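About Astora Computer Repair

Desktop and workstation service in Clondon

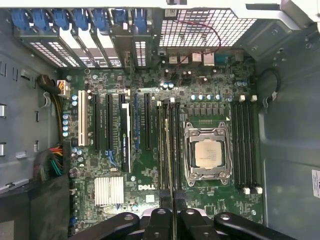
Astora repairs and refurbishes desktop computers for small offices, schools and households in Clondon and Werlow. Most of our work is on business towers, because they were built to be opened and parts are still easy to find. A Dell workstation with blue plastic clips over the expansion slots and an NVIDIA Quadro card on the board is a normal job for us. We check the power connectors, test the memory and each card, clean the case and replace what has failed.

We have two benches and a parts room in the Coman building. The parts room holds almost 400 used cards, drives and power supplies, all tested before they go on the shelf. Refurbished towers carry a three-month warranty.

Drop-offs are taken at the front counter. Please leave your monitor and keyboard at home, but bring the power cord. We call with a price before any repair is started. Drives we remove are returned to you or wiped, whichever you ask for on the form.

The shop is closed the last week of December.

Page updated August 2023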